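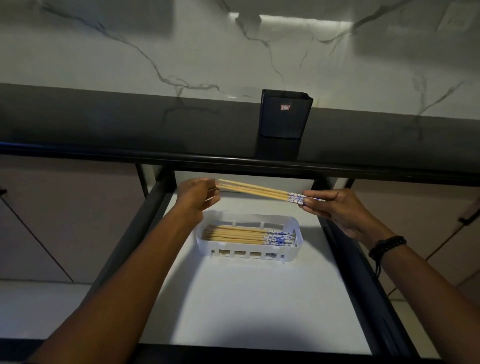

Chopsticks and their caddy in the kitchen drawer, Tarnlow lab.

The Tarnlow open day on 20 Sep 2018 was worth every minute of the train ride! Miloslav Lukáč showed us how his group teaches a robot arm from recordings of people doing kitchen chores, all seen from head height. Trained on 30 recordings, the arm put things away correctly in 65 percent of tries. Then they let it predict where the hands would go next before it moved at all, and with the same recordings it got to 85 (I asked him to repeat that). Branislav Baláž ran the live demo, 10 tries, and people clapped for the misses too. Thin things lying side by side are still the hard part. They want to try cutlery in May, and I'm going back for it.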